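Rolico Two-Arm Kitchen Helper
Avwood Home Machines / Kitchen and utility / Rolico

In stock for trial homes. Demonstrations by appointment.

The Rolico is a two-armed helper on a wheeled base, made for the small jobs that fill up a kitchen day: putting shopping away, clearing a worktop, moving tubs from shelf to counter and back again. We've been following home machines for years, and this is the first one we've wanted to keep in our own kitchen after the testing was done (Rupert Eberhard had to be asked twice to bring it back from his).

Can it do the housework yet? Some of it, yes! It puts tins in a cupboard very nicely. It will carry a mug to the sink, pick socks off a rug and wipe a flat table in long, even strokes. It's slow, and you'll want to be at home while it works, but watching it sort out a shelf by itself is a real pleasure.

What it does well
Tins, jars and boxed goods up to 800 g per hand
Lidded tubs on an open worktop
Wiping flat surfaces with a folded cloth
Opening cupboard doors with bar handles

What it is still learning
Bags of any kind, especially half-full ones
Round knobs
Stacking bowls of different sizes
Anything under a counter or at the back of a deep shelf
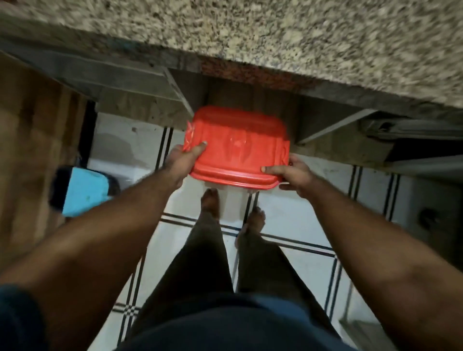

Lidded tubs are the job we get asked about most, and they make a very good test of where machines have got to. A person picks one up without a thought, and there's a surprising amount going on in it. With a flat red-lidded box like this one, the hands take the two short ends, and one thumb presses on top of the lid while the other sits against the rim lower down, so the two sides aren't even doing the same thing. Then there's the stone counter edge just above, with brackets slanting down beneath it. Rolico can manage the two-ended grip out in the open, and does it gently enough that we've stopped hovering. Put it close under a worktop and it gets cautious: it backs off, looks again, tries from a little lower, and sometimes gives up and asks for help. Noboru Honda, who writes the grip software, is working on getting each hand to press differently, and the early version we tried was a big step up from last year's.

Glossy lids used to be trouble too, as the shine confused the cameras. The newer Zarkness camera head copes far better, and it can be fitted to older units in an afternoon.

Teaching it a new job
You show it. Stand where it can see your hands, do the job at your normal speed, and repeat it until the light on the base turns green. Simple jobs take a few goes. Rocío Sarmiento taught hers to put away the lunch boxes in one evening, though it still won't do the one with the loose clip. The memory holds 100 taught jobs, and you can name them whatever you like.

Details
Arms: 2, with soft finger pads (washable)
Battery: about 2000 charge cycles
Floors: tile, wood, vinyl, short carpet. Thick rugs slow it down.
Thresholds: low door strips only
Noise: a quiet hum, with a click when the hands close
Stop button: top of the base, plus one on the handset

In the box
Rolico unit, charging dock, handset, spare finger pads, two cloths, printed guide

Also available
Cordero shelf markers, for cupboards where everything looks alike
Zarkness camera head (upgrade for older units)
Extra finger pads

The software update due in September brings better reaching under worktops and a first go at round knobs. It installs overnight on the dock and your taught jobs stay as they are.

For a demonstration, bring a few things from your own cupboards, the more awkward the better, and ask for Julián Benítez at the Avwood showroom.

Page updated 8 Jul 2020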